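Setting Up Your Wash-Up Corner
Section 4 of the Zendcombe Small Kitchen Guide
October 2025
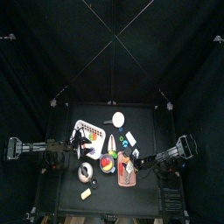 I've set up more wash-up corners than I can count, in rentals and in one very cramped boat galley, and I still mess up the order if I don't write it down. So I wrote it down! This section covers the dish rack, the cutting board, the pan and the sponge, plus all the little bits and pieces that collect near them. If you've already done Section 3 (clearing the counter) you can jump right in. If you haven't, please go back, or you'll be moving the toaster around with wet hands like I did.

Before you start

Get these together on a towel:

A dish rack, the small square kind if you have a short counter
A cutting board
One frying pan, the one you use most
A sponge
A saucer or jar lid for small parts
A dry dish towel and a second one you don't care about
Dish soap (I use the Zinora unscented, but use whatever you've got)

I'm assuming a counter that's at least twice as wide as your rack. If yours is smaller, see the note at the end of this section.

4.1 Placing the rack

1. Wipe the counter and let it dry all the way. A rack on a wet counter slides, and you'll find that out with a full load in it.

2. Decide which side is your "wet side." For me it's the left, and the rest of this section is written that way. If your sink is on the right, just flip everything.

3. Put the rack down on the wet side, a hand's width in from the edge. Don't push it tight into the corner yet.

4. Press down on each corner of the rack in turn. If it rocks, turn it a quarter turn and try again. Cheap counters are hardly ever flat and sometimes the wobble just disappears (mine did, after I'd spent a whole evening folding up bits of cardboard).

5. Once it sits still, check the slots or gaps. Water has to get out somewhere, so if your rack is the kind with a solid bottom, put the towel you don't care about underneath and plan on changing it every day.

Note: It's fine if the rack ends up sitting at a slant. I used to line mine up with the wall and then I'd bump it crooked by lunchtime, and now I leave it wherever my hands like it.

4.2 The cutting board

6. The board goes on the dry side, opposite the rack, with the middle of the counter left open between them. You want to be able to chop on the right, push things to the middle and rinse on the left without crossing your arms.

7. If your board slips, lay a damp dish towel under it. Wring the towel out well first.

8. Pick a board color and stick with it. I keep a pink one for fruit and vegetables, and meat gets its own board that lives in a different cupboard. Pink is easy to spot on a dark counter, even before coffee.

Caution: Never leave a knife lying under a board or a towel. Wash it, dry it and put it away before you do anything else. I mean it, this is the one place in the guide where I'll nag.

4.3 The pan

9. Let the pan cool on the stove until you can rest your palm on the bottom. Don't run cold water into a hot pan - it can warp, and a warped pan will spin on a flat burner forever after.

10. Wash it with the soft side of the sponge. Light-colored pans show every scrape and brown spot, so go easy and give stuck food a soak with warm water.

11. Dry it by hand, then park it at the back of the counter with the handle turned sideways. A handle that points out toward you will catch your sleeve sooner or later.

Caution: Don't stack anything inside a nonstick pan while it's drying. If you have to stack, lay a folded towel in first.

4.4 The sponge

12. Give the sponge a spot of its own, out of the rack and off the board. It doesn't have to be fancy. Mine sits near the middle of the counter between jobs, and then at night it gets stood up on its edge so the air can get all the way around it.

Squeeze it out every single time. If it smells, it's done, and no amount of rinsing is going to win it back. I swap mine every 2 weeks in winter and sooner in hot weather - in July I go through them like paper towels!

Note: A white sponge gets gray fast and looks worse than it is, but I like that. It tells me when to change it. The dark ones hide everything.

4.5 Rings, caps and other small parts

Okay, my favorite part. Every kitchen has these: the sealing ring from a bottle, the cap with the ridges around it, the thing from the blender that you're pretty sure matters. They fall through racks and go down drains, and then your lunch box leaks all over your bag.

Do them first, before the big dishes. Take each ring out of its lid (a butter knife handle works, not the blade), wash it and set it on the open counter where you can see it. I put mine in a little line going toward me, and I don't put one away until its lid is dry too. When the line's gone, I'm finished. If you have kids in the house who like to wander off with colorful rings, use the saucer instead and push it to the back.

If two rings look like the same size, they probably aren't. Try each one in its lid before you toss the "spare." I threw away a perfectly good green one from a Mernero bottle set once and had to tape the bottle shut for a month, and it never did close right.

Caution: Keep small caps and rings away from toddlers and pets.

4.6 Using the rack for fruit

People ask me if this is allowed. Sure it is! A clean rack is a great place to drain fruit after you rinse it, as long as there are no dirty dishes in there with it.

Rinse the fruit under cool running water, no soap. Set it in the rack with a bit of space around each piece. Move it to a bowl once it's dry. Leaving it in overnight gives you soft spots where it sat on the bars, and plums are the worst for this.

Small things like grapes and cherries will go right through wide bars, so use a colander for those. I learned the quick shake-and-drain from the kitchen at Ông, a noodle place near my first apartment, where they did limes that way by the crate.

4.7 Weekly clean

Once a week, empty the rack completely. Mix 4 cups of warm water with a splash of white vinegar, pour it over the rack in the sink and scrub the slots with an old toothbrush. Leave it for 12 minutes or so while you wipe down the counter, then rinse and dry. Scrub the board the same day, both sides, and stand it up to dry.

Don't mix vinegar with bleach, ever. If you've used bleach on the board, rinse it very well and do the vinegar another day.

Note for very short counters

If the rack and board won't both fit, keep the rack out and store the board upright behind it. The pan can hang on a hook. Bring the board out when you chop and put it back when you're through, and skip ahead to Section 5 for the over-the-sink shelf, where I go through the measurements.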